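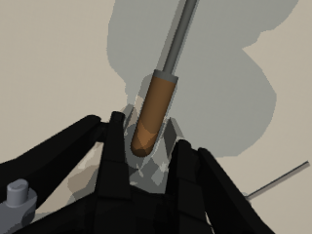

3.2 Borrowing and return of items

The Okmont lending library holds 259 hand tools and garden items, which members may keep for up to 2 weeks. Loan records were taken from the library's own desk system and matched to the membership list by card number. Records with no return date were kept in the count of loans but left out of the figures on loan length. Renewals were treated as part of the first loan, as the desk system at Oltport does not store them separately and the two sites had to be compared on the same footing.

Late return was defined as any return after the due date shown on the slip. At Okmont the share of late returns was highest in October, when the opening hours were shortened. No such rise was found at Oltport, where a drop box is open at all hours.
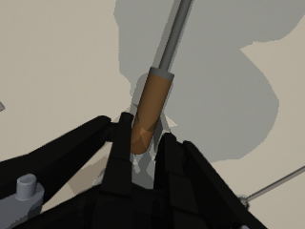
Figure 3. Hand tool with a cylindrical handle and a grey collar.

Items were grouped by the job named on the loan form, following the scheme used in the earlier Millport survey. The scheme has 3 levels, of which only the upper two are used in this paper. Where a member named more than one job, the first was taken. Forms with no job named were placed in a separate group and are reported in the last row of each table. 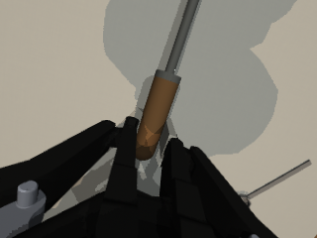

Naming of items was less regular than expected. The two libraries keep separate catalogues, and the same kind of item may be listed under its trade name at one site and its everyday name at the other. Tools with a long straight shaft of narrow, dark grey metal were a frequent source of mismatch, being entered as screwdrivers or as awls depending on the desk. These entries were merged under a single heading before the loan rates were worked out. The merging changed the order of the most borrowed groups at Oltport but left the order at Okmont as it was.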